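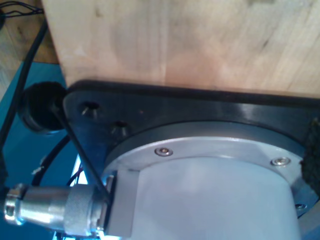 Angst um die Stelle habe man eigentlich nur im ersten Monat gehabt, heißt es in der Frühschicht bei Jonari, danach sei eher die Frage gewesen, wer als Nächstes an die neue Station darf. Der Mann, der das erzählt, möchte seinen Namen lieber nicht im Netz lesen, und das ist völlig in Ordnung, denn geredet hat er dafür umso lieber, fast einen ganzen Vormittag lang, bei Filterkaffee aus der großen Kanne, im Pausenraum der Holzwerkstatt in Elberg.

Gelernt hat er Tischler, und man merkt ihm an, dass er das bis heute gern ist. 21 Jahre steht er nun schon im Betrieb, er hat den Umzug in die neue Halle mitgemacht und, wie er lachend sagt, »jede Säge hier mindestens einmal verflucht«. Seit dem Frühjahr arbeitet er mit einem Roboterarm. »Am Anfang bin ich drumherum gelaufen wie um einen fremden Hund«, erzählt er. »Heute sage ich ihm morgens guten Tag, aber schreiben Sie das bitte nicht zu groß.«

Früher hat er die Rohlinge von Hand aufgelegt, gewendet und abgestapelt, mehr als 100 in einer Schicht, und abends wusste er ganz genau, wo seine Schultern sitzen. Das Heben ist er jetzt los. Dafür denkt er mehr nach, sagt er, und das habe er unterschätzt. »Ich war um zwei Uhr nachmittags müde im Kopf, das kannte ich gar nicht! Meine Frau hat gefragt, ob ich krank bin.«

Vier Kolleginnen und Kollegen sind inzwischen eingearbeitet. Die Schulung kam von Cidik und dauerte drei Tage, was er ein bisschen knapp fand (»am dritten Tag hatte ich endlich die richtigen Fragen, und da haben die schon die Kabel eingerollt«). Vieles haben sie sich danach gegenseitig beigebracht, oft in der Übergabe zwischen den Schichten, und gerade die Jüngeren, die vorher eher still waren, erklären jetzt den Älteren etwas. Das gefällt ihm sichtlich.

Ob ihm auch etwas fehlt? Da rührt er erst einmal eine Weile im Kaffee. Das Reden an der Werkbank, sagt er dann. Zu zweit habe man sich beim Auflegen alles erzählt, vom Garten bis zur Steuererklärung, und an der Station stehe man nun einmal allein. Deshalb haben sie die Frühstückspause wieder zusammengelegt, um neun, für alle. Und das Holz in die Hand nehmen, das lässt er sich sowieso nicht abgewöhnen. »Einen Riss spüre ich mit dem Daumen, bevor ich ihn sehe.«

Für den Herbst ist eine zweite Station geplant, diesmal für die Serie Hrnčiar. Er soll beim Aufbau von Anfang an dabei sein und hat sich schon gewünscht, dass der Bildschirm etwas höher hängt.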